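Wer einmal versucht hat, einem Roboter das Kochen beizubringen, weiß, wie schnell man bei Grundsatzfragen landet. Darf er in einen Topf greifen, wenn ein Mensch daneben steht? Wann gilt ein Griff als gelungen? Und wer legt das fest?

Bei Ulteck in Sesau hängt die Antwort an der Wand der Versuchsküche: 32 Regeln, eng bedruckt, mit Kugelschreiber ergänzt. Maeve Noonan hat die erste Fassung im Juli geschrieben und spricht darüber mit einer Freude, die ansteckt. "Regel 3 ist meine liebste", sagt sie. "Vor dem Zupacken kommt der Blick. Die Finger bleiben offen, bis die Lage des Objekts bestätigt ist." Das klingt banal, ist es im Edelstahltopf aber überhaupt nicht - polierter Stahl spiegelt alles, auch den Greifer selbst.

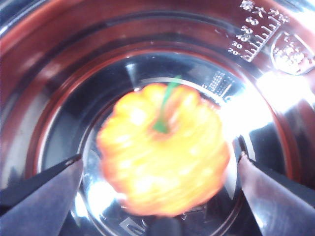

Kleine Paprika im Edelstahltopf, gesehen von der Kamera am Greifer.

Deshalb gehören spiegelnde Gefäße bei Ulteck zum Pflichtprogramm. Jede neue Software muss sich dort bewähren, und zwar mit echtem Gemüse! Unscharfe Aufnahmen werden nicht gelöscht, so will es Regel 11, sie werden markiert und bleiben im Datensatz. 1.282 Griffversuche sind bisher protokolliert, auch die missratenen.

Bláthnaid Mulligan vom Prüfbüro Görtz begleitet das Ganze von außen. Sie hat schon dicke Normen gelesen, in denen das Wort Paprika kein einziges Mal vorkam, und findet die Küchenregeln herrlich konkret. Gestritten wird trotzdem: Wie viel Druck verträgt eine Frucht, bevor man von Beschädigung spricht? Reicht ein Abdruck in der Schale? Noonan möchte den Grenzwert je Sorte festlegen, Mulligan lieber eine einzige Prüfung für alle.

Die nächste Fassung soll auch bei Fomgate erprobt werden, wo man bislang nur mit Kunststoffschalen arbeitet. Die Töpfe bringt Noonan selbst mit.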